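Weltasbridge pole-fitting set, failure split

Maintainer: Myroslav Stasiv
Last edited: 27/10/2025

What this is

The full Weltasbridge set has 3376 episodes of two arms putting poles into a white plastic base. This split holds the 639 that ended in a fault. It was meant to be a small folder. Please read the known problems before you train on any of it, or at least before you write to me.

Layout

One folder per episode, with head views, wrist views, joint logs and fault.txt. If fault.txt says "unknown", that was my considered opinion at the time.

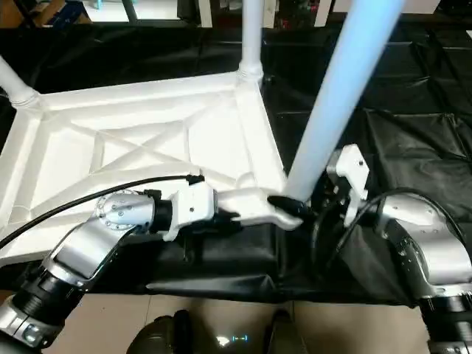
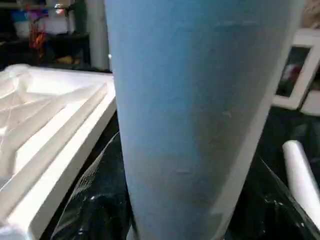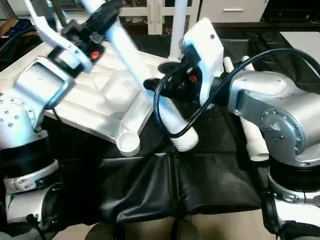
Sample views from the split. First and third: head camera. Second: wrist camera, with light blue filling the middle of the view.

Known problems

Fault 2 (grip force runaway). After the June update to the Fustalent driver, the force limit was read in the wrong unit. The gripper squeezed, the logs reported a gentle hold, and both were very sure of themselves. Affected episodes are tagged force_bad. Do not use their force values for anything, including slides.

Fault 5 (late stop). The stop button worked. The message saying so went through the Semine bridge, which queued it politely behind everything else, and the arms kept moving for up to 2000 ms. We now wire the stop straight to the arm power. Anyone still running the old bridge should stay out of reach of both arms and fix it today.

Fault 7 (cable snag). The planner has no model of the cables. The cables have no model of the planner either. Tagged snag where I caught it.

Missing

Wrist views for the Soltani test runs. The disk was full and the recorder kept this to itself.

Reporting

Send the episode number and the whole log. "It did the thing again" has been received and filed.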